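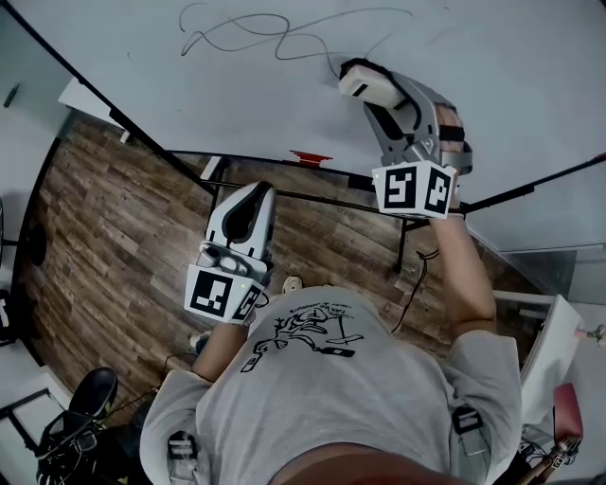

According to Sanne De Graaf, the prize for best new tune should have gone to a fiddle player years ago, and she is glad that the jury of the Brirlow Folk Music Awards has now done it. The winner, the Pliltgate duo Grasso, received the prize for "Jotada", a slow air which they recorded in February in one evening.

The awards were presented on Jun 10, 2025 in the Brirlow concert hall, before an audience of roughly 300 people. The jury listened to 336 entries this year and gave prizes in nine categories. The prize for best singer was shared by 2 performers, and for this reason the evening became a little longer than planned.

Grasso played "Jotada" as the last piece before the break – first only with fiddle, then together with the accordion. De Graaf would also like the young players to get a longer place in the program next year, as they had to stop after one tune each.

A recording of the full concert will be broadcast on local radio later this summer. The date is not fixed yet. The tune is already on sale at the hall, together with a small book of the sheet music of all winning pieces. Entries for the next awards open in February.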